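Keerthana Raju
@keerthana_raju

1/ A thread on limescale in kitchen pipework and appliances, as I get asked the same four questions every July when people move house and find out what their new water is like.

2/ Hardness is mostly dissolved calcium and magnesium. When hard water is heated, calcium hydrogencarbonate breaks down and calcium carbonate comes out as a solid. It sticks to the hottest surface first. In a kettle that is the element or the base plate.

3/ Units cause most of the confusion. One German degree is 17.8 mg/l as calcium carbonate. One Clark degree is 14.3 mg/l. Dishwasher manuals often use the German scale and your supplier may quote mg/l. Convert before you set the dial.

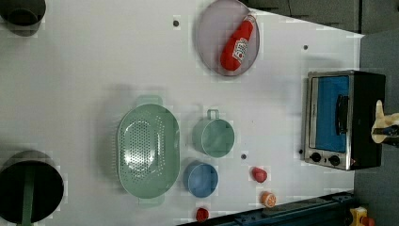
4/ Scale does not form evenly. It favours heat, slow evaporation and rough surfaces. A colander is a good case: water hangs in the small round holes after draining, dries there, and leaves a ring at each one. The pale green in this one would hide a white ring quite well. Dark plastic shows it after a few washes.

5/ My own supply in Flurkau tests at 18 German degrees. That is hard by any table. At the old flat in Panicker Road it was 12, and I descaled half as often.

6/ Citric acid is enough for nearly everything. I use 50 g per litre in cold or lukewarm water. Do not boil it: calcium citrate is less soluble when hot and you can end up with a new deposit that is harder to shift than the old one.

7/ Keep any acid off marble, limestone and enamel that is not marked acid-resistant. Never mix it with bleach. 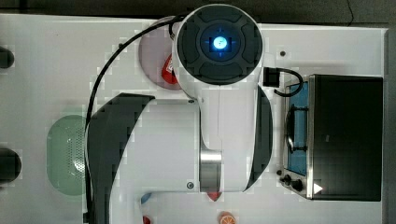

White worktop, blue light on.

8/ Ashwin Chowdary asked about magnetic clamps. I ran a Govosum clamp on the kettle feed for 523 litres and weighed the deposit against the same volume without it. The difference was smaller than the error on my kitchen scales. I would call that no result – a better balance might say otherwise.

9/ Ion exchange does work. It swaps calcium and magnesium for sodium, so leave one unsoftened tap for drinking and for making up baby formula. Check the salt level monthly. Resin that has run out gives no warning.

10/ Jug filters reduce hardness at first, then tail off. The Kemedent cartridge I have goes by a timer and takes no account of hardness, so at 18 degrees it is spent well before the reminder. Use drop tests instead and change it when the reading climbs.

11/ Next thread: why the shower head blocks on one side.

We use cookies to remember your settings. Accept / Manage choices

Contact | Copyright | Back to top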